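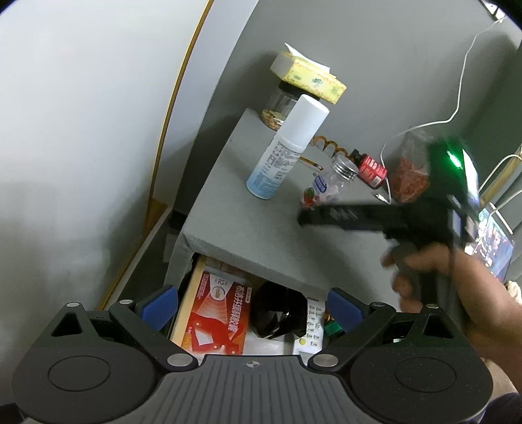
Minutes, shared office, Zirngate House, 10 February 2025

1. Small table by the wall

The table has again become a pantry. It was cleared in September, and the minutes of that meeting say it would stay clear. Agreed that the jars, the tissues and the spray can need another home. Buseo desk offered its shelf. The meeting doubted the shelf will hold up any better than the table did. The white cable stays where it is.

Proposal to buy 2 storage bins from Jurić, up to 30 dollars. Not approved. The last bins filled up and the table did not get any emptier.

2. Desk drawer

Vitamin C, a medicine box, a plug adapter and a zip case all share one drawer. It was put forward that a divider would fix this. Several present were not convinced, as a divider does not throw anything out. Agreed to check the dates on the vitamins and the medicine before spending money on inserts.

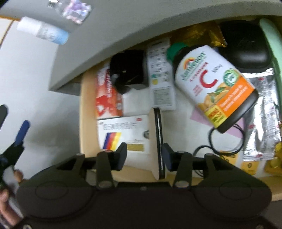
Zergate desk objected that the adapter gets borrowed every week and should not be buried under a new system. Noted. The adapter will go at the front, and borrowers will sign for it. The meeting does not expect many signatures.

3. Labels

A label maker was suggested. Deferred for the second time.

4. Actions

Buseo desk: clear the shelf, then move the jars.
Zergate desk: go through the drawer and report back.
All: take home any food you still want.

Item 1 comes back at the next meeting, whatever the table looks like by then.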